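Sondadthorpe Makers Forum > Robots and Automation > Teaching by hand or by remote: which do you use?

dirnik_dan
Posted 9th February, 19:42

Right, I've finally got the arm doing something other than waving at me, and I'm so pleased I had to start a thread! The task is putting a cup on a coaster. I switch the motors to floppy, take hold of the arm and walk it through the whole thing, then it plays the joint positions back. 8 goes recorded so far and I could happily do this all evening.

What does everyone else do? Guide it by hand, or drive it from a second arm or a gamepad?

pollyweld
Second arm, every time. When you push the arm about yourself your hands are all over the wrist camera's view, so anything that learns from pictures learns that a big pink thumb comes just before a grasp. With a leader arm you're out of shot and the follower's motors are doing the real work while you record.

dirnik_dan
Hadn't thought of the thumb! I'm only replaying joints at the moment, but I do want to get on to cameras.

grumpy_servo
I'll stick up for hand guiding. You feel the weight, you feel the fingers touch the table, and a beginner can do it in five minutes. With a leader arm you feel nothing unless you've paid for force feedback. I watched three people at the Givatia open day try to pick up a sponge by remote and they all squashed the fingers into the bench first.

pollyweld
And by the tenth try they'd have stopped squashing. It's like reversing a trailer, you get your eye in.

grumpy_servo
I still can't reverse a trailer.

Jiahui Liao
Both, for different jobs. I use hand guiding for fixed paths (wiping, drawing, pressing a button in a known spot) and the leader arm for anything where the object moves between goes. I did 147 cup pick-ups by remote in July and kept the lot, wobbly ones too. My first policy only knew perfect approaches, so the moment it drifted a bit to one side it had no idea how to get back. The ones where I missed and corrected were worth far more than I expected.

dirnik_dan
Do you watch the arm while you drive, or the wrist camera?

Jiahui Liao
The wrist camera, and I'd really urge you to try it. If you can't do the job from that picture alone then the model probably can't either. It's a bit horrible for the first half hour — you lose all sense of depth — and then it becomes great fun. A still from the wrist view, so you can see how little you get to work with:

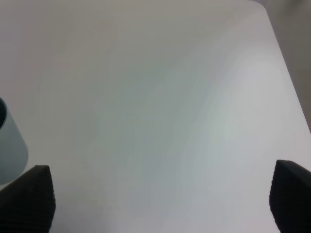 Wrist view, gripper open, cup over on the left

You get both fingertips, a lot of white table and only part of the cup. I'd steer left until the cup sits between the fingers before closing in.

pollyweld
Lovely, that's the view I mean. Not a thumb to be seen! I'd want something on that table though, a mat with a bit of pattern. Plain white gives you so little to judge movement by.

grumpy_servo
Disagree, I'd leave it plain. Put a busy mat down and the model learns the mat. Then you take it to a mate's house and it falls to bits.

pollyweld
Then swap the mat every 20 goes.

Jiahui Liao
I'm with Polly on swapping, though I've never tested it properly. If anyone does, please post the numbers, good or bad.

dirnik_dan
I'm sold on trying the leader arm. Is the Bautista kit any good? There's one going second-hand for 444 and new they seem to be 900.

grumpy_servo
Check the elbow joint for play before you hand over any money. Give it a wiggle with the power off.

pollyweld
And ask whether the trigger comes with it. Mine didn't, and I drove the gripper from a foot pedal for a month. Quite liked it, to be fair.

dirnik_dan
Seeing it on Saturday. Will wiggle the elbow and report back!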